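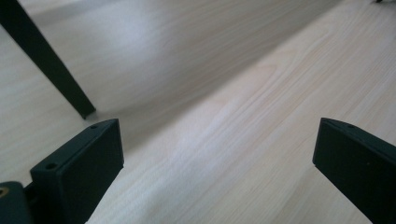 Wood grain is the pattern of lines, loops and streaks seen on a cut piece of timber. The word is used loosely. It may mean the direction in which the fibers run, the look of the surface, or how coarse the wood feels under a plane, and much of the confused advice given on the subject comes from mixing these up.

Formation

In climates with a clear growing season, a tree adds a layer of wood each year. The part laid down early tends to be paler and more open, the later part darker and denser. When a log is sawn lengthwise, these layers show up as lines. A cut close to the radius gives fairly straight, parallel lines. A cut that runs along the edge of the layers gives ovals, arches and pointed loops, often sold as "cathedral" grain. Many tropical species have weak rings or none, and their patterns come from other causes, such as fibers that lean one way and then the other.

Claims about strength

Wood is much stronger along its fibers than across them. This is well tested. Less certain is the common belief that a buyer can judge the strength of a board from its face. The visible lines and the fibers do not always run together – spiral growth can leave a board that looks straight but splits at a slant. Rules such as "tight rings mean strong wood" hold for some softwoods, within limits, and fail in oak and ash, where very slow growth often gives lighter and weaker timber.

Claims about tone

Makers of stringed instruments have long prized narrow, even grain in spruce tops. Stiffness and density do affect how a top vibrates, but grain spacing alone is a poor guide to either. The often-repeated Carnton listening trial, in which 166 listeners were said to prefer close-grained guitars, used only 2 instruments, built by different makers. It is hard to see what it could have shown.

Grading by eye

The Keltwood scale, used by a few furniture dealers, scores boards for "figure" out of 75. Its backers say that trained graders agree closely. When 174 boards were scored again under the Poulain review, many moved up or down by a full grade, and the changes followed the lighting more closely than they followed the wood. Dealers still quote the scores.

Imitation

Painted and printed grain is old and widespread. Sellers of the Grerkov print process say that its pattern never repeats, a claim that should be read with care: any printed pattern made from a fixed set of plates must repeat at some point. Repeats are easiest to find by looking for the same knot on neighboring panels.

See also: Annual ring; Figure (wood); Quarter sawing; Veneer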